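Equipment Planning for Small Shops
Handout for Session 7: What the Quote Leaves Out
Instructor: Hedvika Kováčik
Revised 17 August 2019

Read before class. Bring your own quote if you have one, with the prices blacked out if your employer cares about that.

1. Where we left off

Last session we went through payback arithmetic and most of you got the same answer the vendor gets. That should bother you a little. The vendor's spreadsheet is built so that any reasonable person filling in the cells ends up with a robot. The hours saved are counted at full labor rate, the hours added are left at zero, and the machine runs from the first day at the speed in the brochure.

This session is about the cells that aren't on the sheet. I'll use one case all the way through, a bin-to-tray handling cell that was priced for the packing room at Bruloswood. The part is small, it arrives jumbled in a plastic bin, and it has to end up in a metal tray for the next operation. A person does this now, and does it well. The quote came from an integrator called Grarkis, with a second one from Ševčík for comparison.

2. Reading the quote

The Grarkis quote has one big line for the arm and controller, one for the gripper, one for the camera, and a line called "integration and commissioning." The first three are easy to check, and you'll find they are fair. Vendors rarely cheat you on hardware, because you can look it up. The fourth line is where you should spend your evening.

Ask what integration includes. Get it in writing, in nouns. Does it include the table? The guarding? The cable runs? Who drills the floor, and who pays if the floor turns out to have heating pipes in it? At Bruloswood the table was left off the Grarkis quote entirely and sat in the Ševčík quote as "customer to provide suitable work surface." Those five words cost real money.

A suitable surface doesn't move when the arm stops hard. It is also the right height, it has somewhere to bolt things, and someone can clean it. A bench from the back of the shop might do. In my experience people try the bench first, lose two weeks to picks that miss by a hair, and then buy the table they should have priced in January.

3. The work surface and what sits on it

When you plan the cell, draw the table first and the robot last. Put down the containers you really use, at their real size, and leave room for a hand to reach in between them.
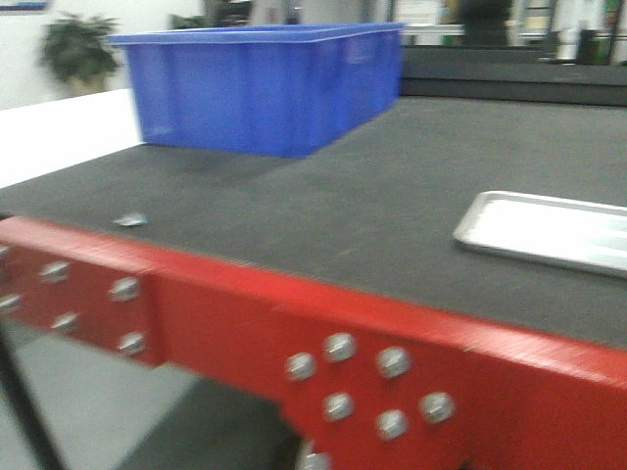 Figure 1. Bin and tray on a covered worktable with a bolted red frame.

Go through the cheap items with the same care as the expensive ones. A plastic bin costs very little, but if you use three kinds that differ by the width of a thumb, you will pay for three sets of taught positions or for a fixture that fits all of them. Walls that taper are good for stacking and annoying for a gripper working near the bottom. Shiny metal trays give some cameras trouble, and the fix may be a light, a hood, a different tray or a different camera. Each of those has a price, and only the vendor's own demo tray is covered by the vendor's promise.

Small parts end up on the table. Budget for that as well. A cell that picks from a jumble will drop some, and a dropped part is either scrap, rework or a person's walk across the room. Ask the vendor for the drop rate with your parts in your bin. If the answer is a video, ask again.

4. Lines to add to every budget

Copy these onto your own sheet. Put a number next to each, even a bad one. A bad number gets argued over, and a blank gets forgotten.

Table or base, with anchoring.
Guarding, or the risk assessment that says you can do without it. The assessment costs money too, and the word "collaborative" on the box does not replace it.
Lighting. The camera was tuned under somebody else's ceiling.
Containers, bought as one matched lot, with spares.
Gripper fingers and pads, treated as things that wear out.
Floor space, at whatever rate your company charges itself. If it charges nothing, use rent.
Training for two people. One person will leave.
The hours your best technician spends on the cell in its first four months. This is usually the largest missing item, and it comes straight out of the machines he was looking after before.
Removal. If it fails you have to take it out, patch the floor and apologize.

5. Throughput claims

The Grarkis sheet promised 200 parts an hour. I have no reason to think they made it up. But a number like that is measured with a full bin, good light and an engineer standing next to the stop button. The last layer in the bin is slower than the first, and somebody has to swap the bin when it's done.

For class, redo the payback at 100 parts an hour and keep everything else the same. If the purchase still makes sense, you have a decent project. If it only makes sense at 200, you are buying the vendor's best afternoon.

Some of you will say this is too harsh and that the technology has improved. It has improved. I've seen a cell in Cusby run a dull job, one part, one tray, for years with hardly any trouble - and I'd sign for another like it. What they had was a boring part and a patient buyer who wrote the acceptance test before asking for prices.

6. The acceptance test

Write it yourself. If the vendor writes it, the cell will pass. It should name the part, the bin, the tray, the lighting, the length of the run, who may touch the machine during the run, and what counts as a failure. A part placed crooked is a failure if the next operation rejects it. A part left in the corner of the bin is a failure if a person has to fish it out.

Tie a real share of the payment to this test. I won't give you a percentage, but if the amount held back is smaller than the cost of sending an engineer to you for a week, the engineer will not come.

Keep the test to a page. Long ones get skimmed, and then you find out during the run that the two sides had different bins in mind. (Bruloswood did. The integrator had tested with a shallower one.)

7. Renting and waiting

Two options get left out of most proposals. The first is to rent, or to ask for a paid trial on your own floor with your own parts. It looks expensive per month. Compare it with the removal line in section 4 before you turn it down.

The second is to do nothing this year. Price it like any other option: the wages, the sore wrists, the turnover, the overtime in the busy season. Sometimes doing nothing is quite costly and the robot wins. Sometimes a better stool and a sloped bin holder get you half the gain for the price of a lunch meeting with the sales team.

Assignment for next session

Take the Bruloswood quote (paper copies are in the tray by my door) and rebuild the first-year budget with the lines from section 4. Show your payback at both rates. Then write one paragraph to the plant manager saying buy, rent or wait, and name the one figure that would change your mind. Spreadsheets without the paragraph will be handed back ungraded.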